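# The Rules of the Stove

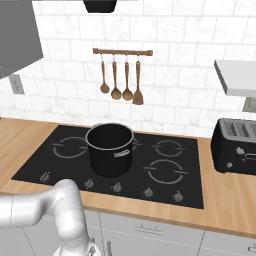

Who decides when a robot has done a kitchen job properly? For the most part, whoever wrote the task down, which is why the writing has lately become a subject of argument.

The argument has a home in Horngate, where a small outfit called Plarnel keeps a rulebook for simulated kitchen work. It runs to 64 pages. The first edition, issued in a more innocent time, ran to four, and one of those was a cover.

Take the instruction "turn off the stove." A person hears it and turns off the stove. A robot arm in a rendered kitchen hears it and becomes a party to a contract. Which knob? How far must it turn? If the arm knocks the pot across the cooktop on the way, has the stove still been turned off? Under the first edition it had, and with full marks. Programs trained on that edition grew very good at knobs and rather careless about soup.

The current book is sterner. A task must name its object, its starting state, its finishing state and everything that is supposed to stay put. That last item, the "leave-alone list," is the longest part of most entries and the one task writers hate. It asks you to think of all the things you'd never think of. The pot stays on the cooktop. The toaster stays on the counter. The utensils stay on their hooks, a clause added in March after one arm, sent to reach for a pot, cleared the rail above it with a single confident sweep and scored a pass.

Plarnel now tests each new entry in 61 versions of the same kitchen, with the light, the counter color and the position of the cookware shifted a little each time. An arm that can manage a black pot on a black cooktop may lose its composure when the pot moves a hand's width to the left. The book calls this "sensitivity to placement." Cooks call it somebody putting things back in the wrong spot, and they've been complaining about it for centuries without a standard.

Then there is the matter of force. A simulated arm can push through a countertop if the physics settings let it, and it won't feel a thing. Section 9 caps how hard it may press on any surface and requires that every contact be logged, including the embarrassing ones. A rival guide called Nanier, popular with teams in a hurry, logs only contact with the target object. Its success rates are lovely. A reader who knows which guide was used can subtract accordingly.

Reporting is where the manners really get tested. For years the custom was to run an arm until it did something handsome, then publish the handsome thing. Plarnel's rule is that you announce the number of attempts before you start and print all of them afterward. One team followed it to the letter last fall: 3,941 attempts at moving a pot from one burner to another, 761 of them failures, each with a one-line cause. "Gripped rim, lost rim" appears so often that it begins to read like a folk song.

The failures have found more readers than the successes. Task writers go through them looking for holes in their own wording, and there are always holes. One entry told the arm to place a pot "on the burner," and it did, upside down. The entry now says "upright." Another asked for a knob to be set to "off" without saying which way off was, and the arm turned it all the way around and came back to off from the other side. The judges argued over that for most of an afternoon and let it stand.

Critics of the book say it's too fussy for a kitchen that can't burn down. They have a point. You can reset a rendered stove with a keystroke, and there's no landlord. The usual reply from Horngate is that habits learned there get carried to real counters, where the pot may have something in it. The Chong method, a shorter set of rules favored by people who build real kitchens for testing, splits the difference. It's relaxed about light and color and merciless about heat: any arm that crosses a burner must treat it as hot, whatever the knob says. Plarnel borrowed that rule for its latest edition and gave it a section of its own, with two pages of definitions for the word "cross."

Teams that are new to all this tend to ask for the short version. The book does have one, on the inside of the back cover. Write down what should change. Write down what shouldn't. Say how many tries you'll take, then take that many. It fits on an index card, and the next edition is expected to add a footnote.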